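# Teaching by hand: questions we keep getting

We asked these before we paid for anything, and the answers are ours. Zasbridge would word some of them more kindly.

**What is the task?**

Table clearing after a takeaway: a bowl, a bag and whatever is left lying on the mat.
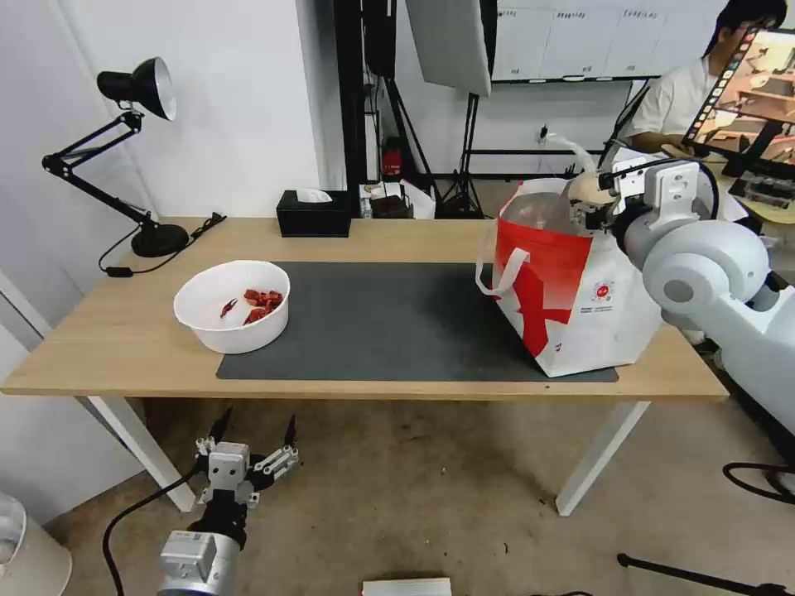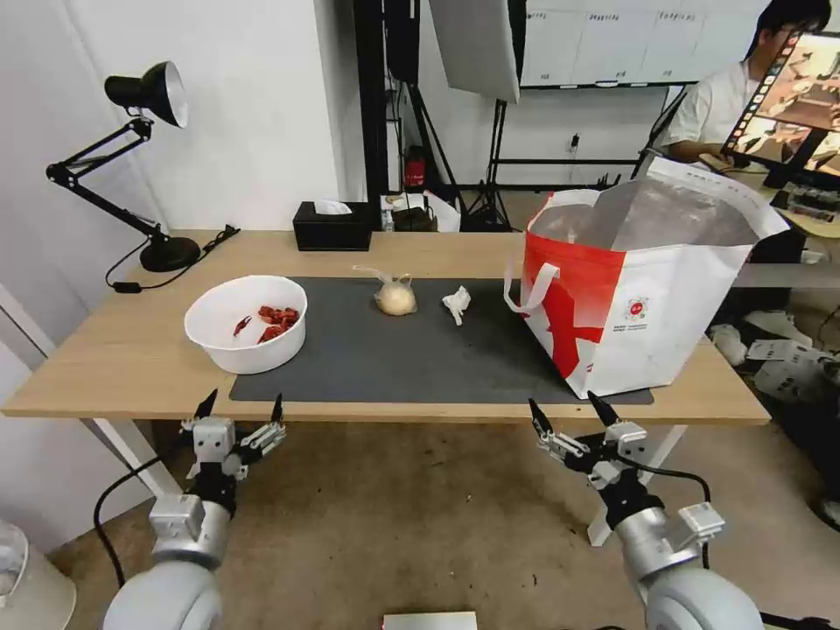 **Does the robot learn by watching?**

Not in the way a new starter does. An operator drives the arms by remote control and the movements are recorded. Software then tries to copy them.

**How many goes does it need?**

Faletti's leaflet says 64. Our plan allows for 2,160, and I still wouldn't promise you a tidy table at the end.

**Can I guide the arm by hand instead?**

On the Beltier kit, yes. It's quicker to pick up, but your own hands end up in the recordings - and they won't be there later.

**Should I bin the clumsy attempts?**

Opinions differ. We threw out 505 and kept the ones where a slip was put right. Ask your supplier which they keep, and ask to see them.

**Will it cope with a different bag?**

Assume not until you've tried it. We test with 6 bags the operators never used. Barrios tests with the same one every time, so read their scores with that in mind.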